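Home Products Planning Perception Support Contact

Vondotum Sullum – Grasp and Motion Planning for Bin Picking

Sullum is planning software for robot cells that pick mixed items from a bin. It takes the depth data from your camera, ranks the possible grasps and returns a path for the arm that stays clear of the walls. It runs on a standard industrial PC next to the robot controller, and one license covers up to 4 cells.

You do not need a CAD model for every item. Sullum works from the visible surface of each object and can plan for parts it has no record of. A library of 4000 parts can be loaded for cells where exact placement matters. 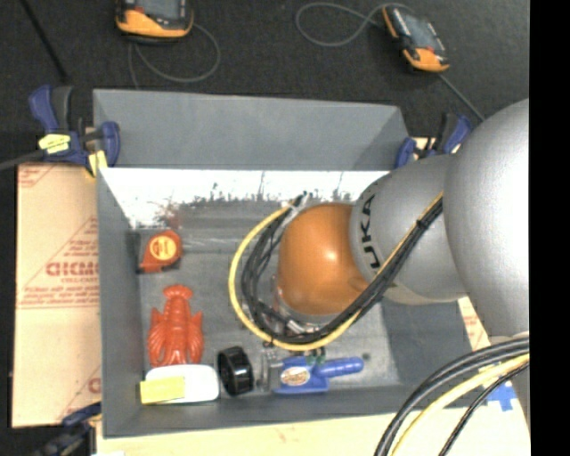
Collision checking in Sullum covers the whole arm, with the cables included. Hoses and cables are entered as a flexible envelope that moves with each joint, and the planner keeps that envelope away from the bin rim. A bundle that stands out from the arm in an open loop, like the black and yellow one by the orange joint cover, should be entered at its widest point. Clamps on the rim are added as fixed obstacles in the cell editor. Small items close to a wall get their own approach setting – the tool tilts inward before it goes down.

Perception is handled by the Soturmont module, sold separately. It masks overexposed areas and fills gaps in the depth data before grasps are ranked. Settings can be changed while the cell is running, and every planned path is logged for replay.

Release 112 is the current version and adds a faster replan after a failed pick. Updates are included for the first year.

For a trial license or help with cell setup, contact Tibor Jakab in sales. Technical questions go to Lajos Simon. Training at our Tóth office starts again in July.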